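“零干预”是怎么数出来的

2020年1月20日

Stirnico 终于把去年7月那次压杆故障的说明发出来了，一共四页，其中一页半在讲他们的系统平时有多可靠。我读了两遍，又找当时在场的人问了一圈，觉得还是值得在这里占一条的篇幅。事情不大，没有人受伤，损失也就是一根推杆、一块木板和几天的工期。可是说明里对原因的讲法，我不太能接受。

先交代背景，给没有跟过这个项目的读者。Hotside 在 Guimarães 的那间实验室做的是桌面推物：机械臂末端不装夹爪，只装一根圆头长杆，在一块木板上推小块，按一句话的指令把它们排到该去的位置。“把黄色的心形推到绿色星星旁边”，诸如此类。负责下决定的程序叫 Grino，由 Hotside 自己写；负责让手臂真正动起来、并且在不该动的时候停下来的控制层，是从 Stirnico 买的。两家各管一段，中间隔着一个接口。出了事以后，这个接口自然成了最热闹的地方。

推物这件事听起来比抓取安全。没有夹爪，就夹不到手；杆头是圆的，戳不破什么；动作基本在一个平面里，高度定死，手臂左右前后地扫。Stirnico 的宣传材料也正是这样写的，说这类任务属于“低风险接触作业”。我对这个说法一向有保留。高度定死的意思是，一旦定错了，手臂会很有耐心地、一遍一遍地在错误的高度上干活。它自己没有任何理由觉得不对。

7月那天的情况，根据 Lindalva Fagundes 的值班记录，大致可以还原。上午换过一块木板，新板比旧板略厚。换板以后本来要重新标定杆头高度，操作单上有这一项，也打了勾。勾是打了，标定程序也确实运行过，但它因为一个超时错误提前退出，把旧的高度值原样写了回去，然后在屏幕上显示“完成”。这一点 Stirnico 的说明里只有一句话，措辞是“标定流程未取得新的有效值”。换成我的话说，就是程序失败了，然后报告自己成功了。

于是杆头从第一次下降起就压在木板上。压得不重，手臂的关节有一点弹性，推杆也有一点弯，从外面看跟平时差不多。小块照样能推动，任务照样一条条完成，Grino 那边的成功率甚至没有掉。Mariama Issahaku 当时负责看画面，她后来跟我说，唯一觉得别扭的是声音，杆头在木板上拖的时候有一点闷响。她在聊天频道里问了一句，得到的回答是新板子表面可能没有打磨好。 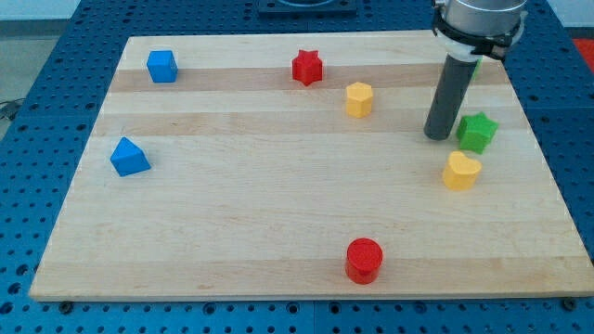 接下来是整件事里我认为最该讲清楚的部分。控制层有一道接触力保护：估算杆头受到的力，超过阈值就停机。照理说，杆头一直压着板，这道保护早就该动作了。它没有动作，原因在于力的估算有漂移，为了消除漂移，控制层在每一轮任务开始时会把当前读数清零。而每一轮开始时，杆头恰好已经降到工作高度，也就是已经压在板上了。压板的力就这样被当成了零点。

清一次零，问题还不算严重，无非是基准偏了一截。麻烦在于随后的每一轮都清。木板会受压变形，固定件会一点点松动，手臂为了保持设定位置不断加大输出，每次加大一点，下一轮开头又把这一点抹平。保护程序看到的永远是一条贴着零的线。我看过那天导出的曲线，漂亮得很，随便放进哪份幻灯片里都可以当作稳定运行的证据。

到了下午，推杆在一次横向移动时卡在板面上，手臂继续往前走，杆弯了，连接处的支架开裂，木板从固定位置上被顶起来。这时候受力终于变化得足够快，超过了阈值。从超过阈值到电机真正断电，日志里记的是312毫秒。合同附件里写的上限要短得多，具体数字两家都要求我不要登，那我就不登，读者知道没有达标就行。

Stirnico 对这312毫秒的解释是，停机请求在接口上排队，前面堵着 Grino 发来的动作指令。这话从技术上讲没有错。可是一条停机请求为什么要和普通动作指令排同一个队？我就这个问题写信去问，收到的答复是“新版本已优化消息优先级”。我问旧版本还有多少套在用，没有收到答复。

再说人的部分。停机以后，Lindalva 按规程走过去查看。屏幕显示“已暂停”，她伸手去扶歪掉的木板，顺便想把滚到边上的小块捡回来。就在这时手臂又往回缩了一段。幅度很小，她的手也不在路径上，所以事故表上只填了“无人员接触”。但是它动了。力保护触发的是断电停机，而停机之后 Grino 检测到手臂离线，自动发起了恢复流程，恢复流程的第一步是上电，第二步是退回起始位。整个过程没有要求任何人按任何按钮。

这一段在 Stirnico 的四页说明里没有出现。他们的理由是自动恢复属于 Grino，是 Hotside 的代码。Hotside 的理由是，控制层不应该接受一个刚刚触发过力保护的手臂的远程上电请求。两边讲得都有道理，而两边的道理加在一起，就是有人把手放在板上的时候机器动了。我不关心这笔账最后记在谁头上，我关心的是在那之前，为什么没有一个人画过从停机到恢复的完整流程图。Mariama 后来画了一张，用了一个下午。图上有两个地方可以让手臂在无人确认的情况下重新得电，另一个至今还没有碰上过。

现在来说“零干预”。

Stirnico 和 Hotside 去年一起对外讲过一个数字：连续1,683次推动，零人工干预。这个数字被转来转去，我在好几份材料里见过，有的后面还加了感叹号。这次因为要还原故障，我顺便看了它的统计口径。所谓干预，指的是操作员在任务进行中按下接管键。任务之间把倒下的块扶正，不算。块掉出木板以后放回去，不算。重新标定，不算。换杆，当然也不算。

更让我坐不住的是，出故障那天上午的推动次数也计在里面。从口径上看完全合规，没有人按接管键，任务也都完成了。也就是说，一台一整个上午都在用错误高度压着木板干活的机器，在统计表里贡献的是一段毫无瑕疵的成绩。如果它下午没有卡住，这段成绩到今天还会是宣传材料的一部分。

有读者可能会说，任务完成率本来就不是安全指标，拿它来挑剔不公平。我同意它不是安全指标。问题是它一直被当成安全指标在用。Stirnico 那份说明的第一页，就是先引了1,683这个数，再写“由此可见系统整体处于受控状态”。由此见不到。由此能见到的只有推动完成了。

再讲讲他们提出的整改，我逐条看过，有的还行，有的让人提不起劲。

标定程序现在超时会报错，不再写回旧值。这条没有话说，早该这样。

力的清零改到手臂抬起、杆头悬空的时候做。方向是对的。但我问了一句，程序怎么知道杆头悬空？回答是根据高度值判断。而高度值来自标定。如果标定错了，那么程序会在它以为悬空的位置清零，至于那个位置是不是真的悬空，还是得看错得有多离谱。新方案把抬起的余量放得比较大，一般的误差应该盖得住。“应该”两个字是我加的，说明里写的是“彻底消除”。

每运行600次强制检查一次杆头高度。我想知道600是怎么来的。换板那天到卡住为止，总共也没有推到600次。按新规定，同样的故障再来一遍，检查还没轮到，杆已经弯了。我把这个问题发给了 Stirnico 的支持邮箱，对方说该间隔“基于典型工况磨损数据”。磨损数据管的是杆头磨短，跟换板后高度错误是两回事。既然故障是换板引起的，检查就该跟着换板走，换一次查一次，用一张已知厚度的垫片塞进去试，花不了多少时间。Lindalva 他们自己现在就这么做，没有写进任何正式文件。

恢复流程加了人工确认。Hotside 改了自己那一边，触发过力保护以后，Grino 不再自动请求上电，要有人在现场按钮上确认。Stirnico 那一边的控制层，据我所知，仍然接受远程上电，只是 Grino 现在不发了。换一个上层程序来接，老问题还在那里。买了他们控制层、自己写上层的读者，请务必试一下：让手臂触发一次力保护，然后从上层发一条上电指令，看它动不动。试的时候人站到围栏外面去。

还有一条是“加强操作员培训”。我每次看到这一条都想把整份报告退回去。那天的操作员换板后跑了标定，看到“完成”才打的勾；听到异响，提了；停机后看到“已暂停”才伸的手。我想不出培训还能让她们多做什么，除非是教她们不要相信屏幕。真要教这个，那屏幕可以省了。

Mariama 当时问的那句话，从发出去到有人回复隔了9分钟。回复的人没有到现场看，也没有看力的曲线，当然看了也没有用，曲线是平的。我提这件事不是要追究谁，那位同事手上同时盯着好几套设备，换我大概也会这么回。不过这个频道里的提问没有进入事故时间线，Stirnico 的说明写的是“故障发生前未观察到异常征兆”。观察到了，有人观察到，还写下来了。我建议把这句改掉，Hotside 方面说会转达。

最后说一下目前的状态。Guimarães 那边已经恢复运行，用的是改过的版本，木板和推杆都换了新的。对外材料上的1,683还在，没有加脚注。我问过能不能至少注明其中包含故障当天上午的数据，得到的答复是正在讨论。两个重新得电的口子，堵上了一个，另一个在待办清单里，没有标日期。

手头有类似推物设备的读者，如果也在换板之后遇到过声音不对、成功率却没有变化的情况，请写信来，最好附上当时的高度设定和清零时刻的日志。已经收到两封，其中一封用的控制层跟 Stirnico 没有关系，清零的毛病倒是一模一样，等对方同意公开以后再登。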